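Visitors to the Plalemeo open day in Skerkent were promised a look at the future of the weekly shop. The future, for the record, takes its time choosing a cabbage.

The company, which moved into the old Bustos building in May, put on three sessions for the public and drew 467 people across the afternoon. Organisers had set out 503 chairs, then watched most of the crowd ignore them and stand at the back near the biscuits.

On show was a two-armed robot doing the groceries. The job is one most of us learned by about age six: carry a basket, pick out some vegetables, put them in it and try not to flatten the tomatoes. 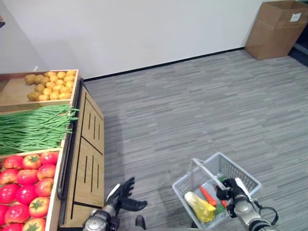
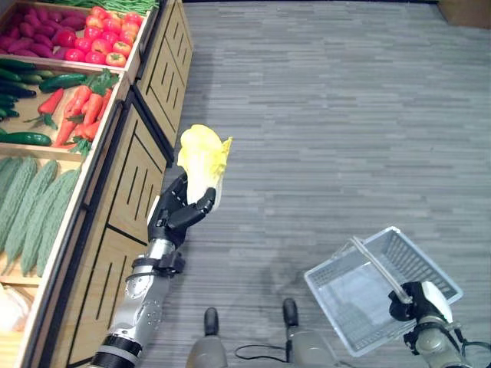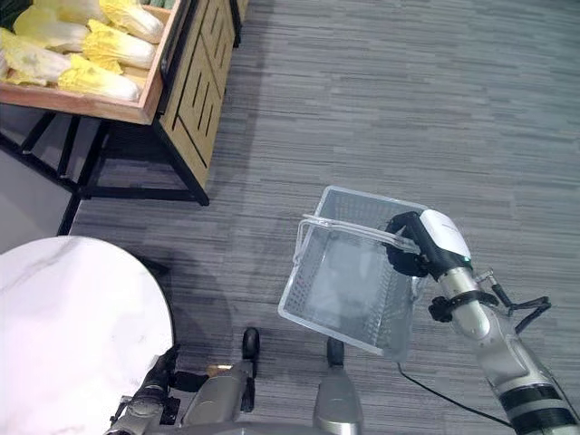
"People come in expecting it to dance," said Kadri Jankauskaitė, who runs the demonstrations for Plalemeo. "Then they see it pick up a carrot and they go very quiet. I like that part."

She was frank about the pace. A shopper in a hurry would be home with the soup on before the robot had finished, and the staff have no plans to race anyone. What they're after is a machine that can cope with vegetables that come in every shape, on a stand laid out for people. Green beans, she said, are a particular misery. A bean doesn't want to be picked up alone and it doesn't want to be picked up with its friends.

Not everyone was won over. Radwa Ait Ali drove in from Diltumlow with two children and a long-held grudge against self-serve checkouts. "I asked if it could tell when an avocado was ready," she said. "They told me that was a very good question." Her kids stayed for all three sessions and had to be collected from the front row.

Questions from the floor ran well over time. One man wanted to know if the robot would squabble over the last bunch of anything. Another asked about the colour of the hands, and was told they come in black.

Plalemeo says it has logged 1212 practice picks in the building so far and will open the doors again once the parking has been sorted out with the neighbours. Entry is free. The vegetables went home with the staff, some of whom were reported to be getting tired of cabbage.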